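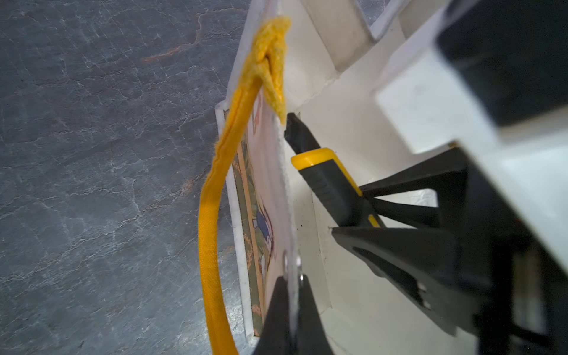

*The knife arm on the Curcombe bench, with the yellow strap over the board.*

2nd May

I was told the Curcombe cell had done 1,000 cuts without a fault, which is the sort of number that makes me want to see the log. The log says 1,317 cuts and 8 stops. Three of those stops are filed as "operator pause". I was the operator and I didn't pause anything.

What went wrong was dull enough. The arm lost its place on the way to the strap and kept going with the utility knife still in its fingers. It halted a good way past the line, blade out, and the screen said "task complete". My hand was on the bench at the time. No harm done, but I've moved my stool.

Ovel, who sold us the software, blame the grip. Živković, who made the fingers, blame the software. Both have offered an update in July.

I don't much care whose fault it is. I want a stop that cuts the power when the blade leaves the work area, and I want "task complete" to mean the task is complete. Until then the knife goes back in the drawer and I'll trim the straps by hand, as we still do at Kimudport.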